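Foseswood Green Bench Cloth, 34-Month Review

Filed under: Workshop, Work Surfaces
Posted Monday, June 12, 2023

The Foseswood bench cloth is a bright green fabric cover sold by the roll for packing tables, sorting tables and light assembly. We bought one roll to replace bare tabletops that were marking finished parts. This review covers fit, clamping, wear and cleaning after 34 months on a large table used mainly for unpacking and small-parts work.

What you get

The cloth arrives rolled on a cardboard core with a single printed sheet of care instructions. No clamps are supplied. The fabric has a short, dense face and a paler reverse. Cut edges do not fray much if a sharp blade is used. Scissors leave a ragged line, and the supplied sheet does not mention this.

The listing gives the weight as 400 grams per square meter. A sample square cut from our roll and put on a postal scale agreed with that figure closely enough that I did not repeat the test.

Fitting

Lay the cloth with the face up and leave it overnight before trimming. The roll curl relaxes but does not vanish. Ours still shows slight wrinkling across the surface, and no amount of pulling has removed it completely. For cardboard cartons and hand tools this makes no difference. Anyone who measures or draws on the table should put a flat board on top.

Trim with an overhang on all sides. The first cut I made was too short on one side and the cloth pulled free whenever a heavy carton was dragged across it. Adhesive tape under the edge held for two weeks and left residue. Clamps are the better method.

Clamping

Two metal clamps on the far edge are sufficient for normal use. They should sit well apart, clear of the area where boxes are opened. A clamp with a rounded knob is easy to tighten by hand but stands higher than a flat bracket, and long items can catch on it. With both fitted, the cloth stays put when a carton is slid toward the front.

Do not overtighten. The fabric compresses under the jaw and keeps the mark after the clamp is moved.

I also tried Jiven spring clips. They are cheaper, and they let go under sideways load. I would not use them on a table this size.

Wear

Foseswood rates the surface at 2,000 rub cycles. I have no means of checking the number. General abrasion has been minor, and the color has held up well under daylight. Small dark specks show clearly against the green, which helps when a screw or washer has been dropped and is a nuisance when the cloth simply needs brushing.

Point damage is the weak spot. Once the face is broken, the material tears and bunches up instead of staying flat, and the pale underside shows. A tear of this kind cannot be pressed back. I tried a fabric adhesive on an offcut and the repair was stiff enough to rock a small part set down on it. Patching from underneath works a little better, but the seam can still be felt.
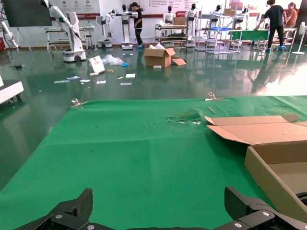
Cleaning

A stiff hand brush removes dust and cardboard fiber. A vacuum with a narrow nozzle is faster but lifts the cloth between the clamps unless one hand is kept on it. Water-based spills blot out if treated at once. Oil does not come out. The care sheet permits a cool machine wash, and I washed one offcut in January. It shrank slightly along its length, so any piece washed after trimming may end up short.

Compared with the Mushi mat

The Mushi rubber mat is the usual alternative. It lies flatter, needs no clamps and resists blades better. It is also heavier, has a strong smell for the first weeks and drags against cardboard, so boxes have to be lifted to be moved. On a packing table I prefer the cloth. On a bench with knives or soldering irons I would buy the mat.

Verdict

Good grip under cartons, good visibility for small parts, poor resistance to tearing. Buy extra length for replacement, and budget separately for metal clamps. Rating: 3.5 out of 5.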